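November, late evening

Wellington Bragança rang after tea and we ended up on the usual subject, whether a machine will ever take over the housework. He has read something from Grelton saying it is almost 12 years off. I said the hoover that drives itself was supposed to be the start of it, and ours still gets stuck under the bookcase.

My own view is that floors are easy and small jobs are hard. Take putting snacks in a box. A child can do it while talking. For a machine every wrapper is a different problem. The film is shiny and see-through, the packets crumple, and the bedsheet underneath is all dots and hearts and Hello Kitty. Then it has to judge how hard to pinch a biscuit.
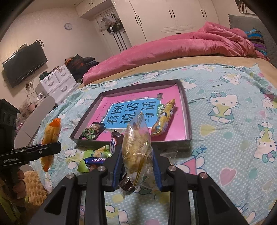
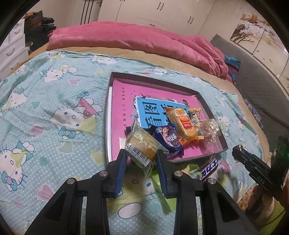 Snacks and the pink-lined box on the bed, a clear packet in the blue pads both times.

Wellington thinks it only needs more practice, 1,000 goes at the same box and it would manage. Perhaps. I would want to see it with a box it hadn't met before, on someone else's bed.

We agreed that folding a plush blanket will come much later. He is going to send me the Skodance article. Still have to ring Prusgate about the boiler, and the ironing is not done.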